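Moving steamed buns without tearing them: what the robot trials taught me

In our test kitchen at Firwood we teach two robot arms small kitchen jobs. In February we compared two ways of teaching the steamer job. In the first way, the arm always closed its fingers to one fixed width. In the second way, it learned the width from 88 demonstrations, where a person guided the arm by hand. We then made 20 trials with each. The fixed width left marks on 16 buns, the learned one on five.

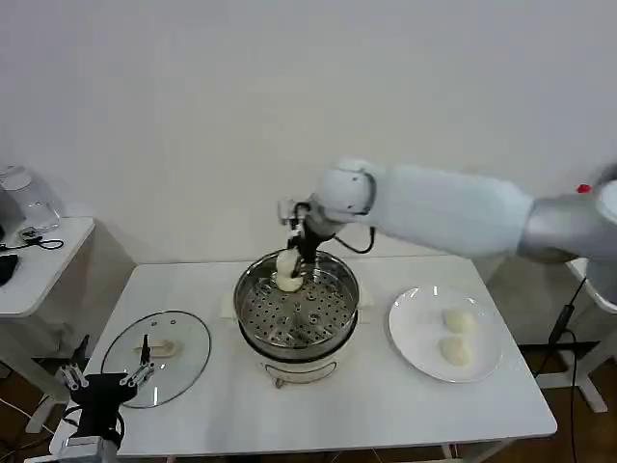 Lifting a bun from the steaming tray, with two more on the plate.

Some of this is useful at home also, with ordinary tongs.

Hold the bun low and at the sides. The people who gave the best demonstrations all did this. A grip near the top pulls the skin.

Lift straight up first, and only then go sideways to the plate. If the bun sticks to the holes, turn it a little before you lift.

Put the plate close to the steamer before you open it. Lay the lid flat on the table – the place where you will not reach over it.

Leave space between buns on the plate. They stick to each other while they are warm.

We did not test filled buns yet, and I can not say if the same width is good for them. Brown sugar ones are next.

Trinidad Umali, 10 March 2026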